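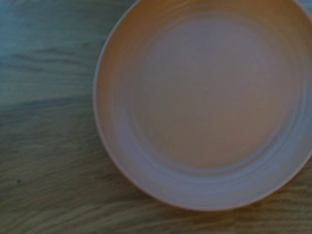

Trornia Pottery Club: Glazing and Tableware Group

Frequently asked questions about our bowls

Are the rings inside the bowl meant to be there?
They are! We get this one more than any other. The soft ridges running round the inner wall are part of the look, and we leave them in because most of us like to feel them under a spoon. They are gentle enough that a sponge goes over them without any trouble. The base is flat and smooth, so your soup or your berries have somewhere level to sit.

Mine looks peach in the morning and almost lilac at night. Is it the same glaze?
Yes, it's the same glaze all over. We call it Pruvia, and it is a moody thing. Near the rim it tends toward a warm orange-peach, and lower down it can look pink or even grayish, depending on the light in your kitchen. If you are trying to match a bowl you already own, please bring it along and hold the two side by side by the window.

I found a tiny pale dot in the bottom. Should I worry?
A small speck in the glaze is nothing to fret over. If you can feel a sharp edge with your fingertip, though, bring the bowl back and Poppy Lightfoot will happily swap it for another.

Can it go in the dishwasher?
It can, on the top rack, but we wash ours by hand with warm water and a soft cloth. Please don't take a bowl straight from the fridge to a hot oven, however hungry everybody is.

How much are they, and can I order a set?
Shallow bowls are $24 each, or $20 each if you order 6 or more. Sets are made to order, so do expect small differences in size and color from one bowl to the next. We take new orders until the end of June, then stop for the summer.

Who do I ask about something else?
Chak-lun Yang looks after orders and is very patient with long emails. Leave a note at the club desk and he'll get back to you.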